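Speaker notes, Track B, 16 August 2025
Talk: Room blocks, attrition and the rooming list
Slot: 30 minutes including questions. Stop at slide 14 if running late.

## Slides 1-2: Scope

- Covers group room blocks attached to a conference contract. Meeting space and catering minimums are in Haiyan Gu's talk after the break, so refer questions there.
- Terms used: *block* is the rooms held, *pickup* is the rooms reserved against it, *attrition* is the allowed shortfall before damages apply.
- Check that the room knows the difference between a room and a room night. If in doubt, spend a minute on it.

## Slides 3-5: Worked case

The Wutitz user conference in May. The contract was for 491 room nights at one property, with a second block at an overflow hotel.

- Peak night was 98 rooms, the second night of the program.
- The contract measured attrition per night. The planner's spreadsheet measured it cumulatively. Both were filled in correctly and they gave different answers.
- Shoulder nights were the problem. Arrivals the day before came in well under the block. Peak was full.
- Under a cumulative clause, the strong peak would have offset the weak shoulder. Under the per-night clause it did not.

**Pause. Ask who has read the attrition clause in their current contract. Wait for hands.**

## Slide 6: Clause language

Read the two versions aloud. Slowly. The difference is four words.

1. "...of the total room block, calculated nightly"
2. "...of the total room block, calculated over the event"

Also point to the resale line. If the hotel resells an unused room, it should be credited. Without that line you are relying on goodwill. Hülya Bozkurt has a longer version of the wording and has agreed to share it; her contact is on the last slide.

## Slides 7-8: Who is in the block

Medical and device meetings have a wider mix of attendees than most: faculty, exhibitors, lab staff, residents on a travel grant. Each group books at a different time and through a different channel.

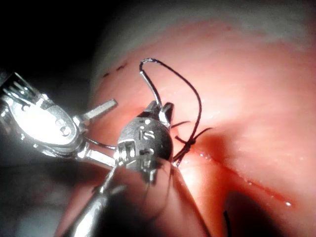
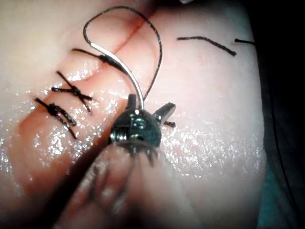 - Exhibitors tend to book early and in bulk, then swap names late. Build name changes into the contract at no charge.
- Faculty rooms usually go on the master account. Keep them on a separate sub-block with its own cutoff.
- Residents book last and often outside the block, on a public rate. These stays can still count toward pickup if the contract allows a rooming list audit.

## Slides 9-11: The audit

- Send the registration list to the hotel after checkout. The hotel compares it with its in-house guest list, all rates, all channels.
- Kaan Akbulut ran this for Clilis. Matching on last name alone gave false hits. Match on last name plus arrival date, then check the leftovers by hand.
- Accented characters: export as UTF-8 and look at the file before sending. (Lüthi came through as three different spellings.)
- Agree on the audit in the contract. Asking for it afterward is a favor.

## Slides 12-13: Cutoff date

- Our default is 30 days before arrival. Ask for the group rate to remain available after cutoff, subject to availability.
- Review pickup weekly from 100 days out. Put the review dates on the calendar when the contract is signed.
- One reduction without penalty, in writing, with the date stated.

## Slide 14: Close

Leave the checklist up during questions. Elif Naz Ateş has the microphone. Repeat each question before answering it, for the recording.

Likely questions:

- *Booking tools?* We use Wunasix for the sub-blocks. It does not do the audit match.
- *Rebates and commission?* Separate topic. Take it offline.
- *Third-party room pirates?* Yes, still happening. Tell attendees the name of the official housing contact in the first email.

## Slides 15-16 (backup)

Night-by-night pickup table and the calculation under both clauses. Ataberk Akbulut has the spreadsheet if anyone wants the formulas.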